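4.3 Marking Out the Tabletop

This section covers laying the tape grid on a Molo table. Complete section 4.2 (leveling) first. Allow 30 minutes for a first layout.

You will need:
Blue tape, one full roll
Steel rule or folding rule
Two markers
Lint-free cloth
Cleaning fluid, type 7

1. Clear the tabletop and wipe it with the cloth and cleaning fluid. Let the surface dry.

CAUTION: Do not use solvent cleaners on the brown top. They dull the finish and leave a film that tape will not hold to.

2. Measure along the front edge from the left corner and make a small tick at each grid interval. The standard interval is 13 cm. Repeat along the back edge.

3. Run the first strip from front to back between the first pair of ticks. Press down one end, pull the strip straight without stretching it, then lower it onto the surface.

4. Lay the remaining front-to-back strips. Keep the same side of the tape on the ticks throughout.

5. Mark the left and right edges in the same way and lay the cross strips over the first set.

6. Press every crossing flat with a fingertip. Trim the ends at the table edge with scissors.

CAUTION: Do not cut tape with a blade on the tabletop.

7. Measure both diagonals of one corner cell. If they differ by more than 3 mm, lift the nearest cross strip and lay it again.

NOTE: Tape that has been lifted should be discarded. Order replacement rolls from Pornholm under part number 319.

8. Write cell references on the tape itself, never on the bare top. Cap the markers after use. 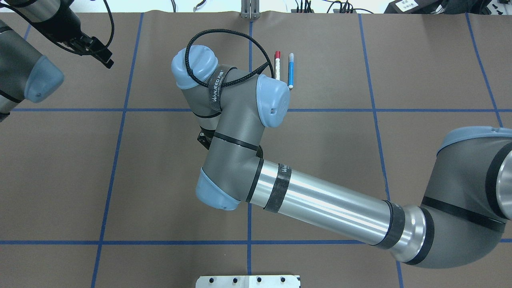

Figure 4-3. Brown tabletop divided by blue tape, with two markers near the top center.

4.3.1 Care of the Grid

Check the strips weekly for raised ends and dirt along the edges. Replace single strips as needed. Replace the full grid every July, or sooner if residue shows beside the tape.

To remove a strip, peel it back slowly at a low angle. Clean off any residue before laying new tape, and repeat step 7 for each cell affected.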